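Moving a kitchen, one box at a time

12/6/20

We left Stukbridge with 236 boxes. I know this because I numbered them, in marker, on a system I was very proud of until box 40, when I stopped writing down what the numbers meant.

So the new place in Ruvach has been a sort of slow birthday party. I open a box hoping for forks and get tax returns. We ate soup out of mugs for a week, and then out of a measuring jug when the mugs went back into a box for reasons I can't reconstruct.

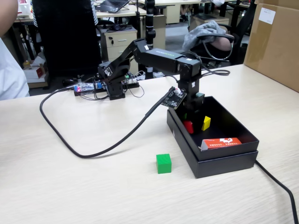 The movers, Mateos, were fine. They quoted 2000 and charged 2000, plus another 500 for the stairs, which I had described on the phone as "a few steps." There are three flights. I stand by my wording.

What I didn't expect was how much I'd miss the old kitchen, a room I complained about for years. The drawer by the stove never opened all the way, and I still reach for things with my hand held flat, like somebody posting a letter. The new drawers glide. I've slammed my thumb in all of them.

The cheese grater is still missing. I did find the lid of every container we own, and two of the containers.

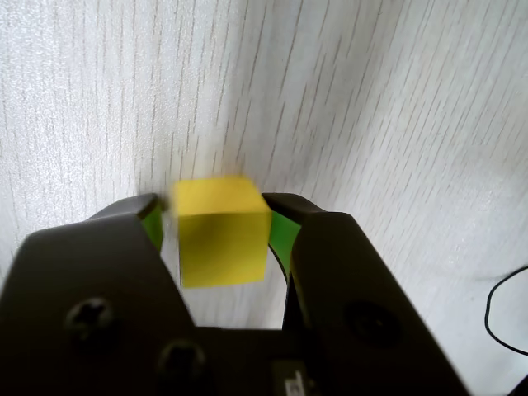
What I'd do differently

Label the sides as well as the tops. Pack the can opener last and carry it on your person. Don't buy a bookcase from Vomport the week before you move, then pay someone to carry it up three flights still in its packaging. Mine is in the hall now, and we hang coats on it.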